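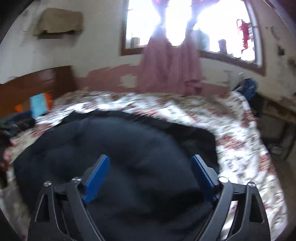

Dark navy padding on the bed, Thursday.

Home | Diary | Workshop | Links

Well, the guillotine is finally level! I spent most of the morning under the Kavo with a feeler gauge and a torch, and the back left foot was the culprit all along (I'd blamed the floor for weeks). It cut a 2000 mm strip of galvanised without that nasty little twist at the end, and I was so pleased I did another.

Blades are still the old ones. Cerkutis want 422 for a regrind, carriage on top – bit steep, but they did a lovely job on the Lirine folder. I'll ring tomorrow and see if they'll take both sets together.

Still 14 trays to fold for the bakery and my shoulders ache already. Bath, then bed.

Last updated: February
Print this page | E-mail this page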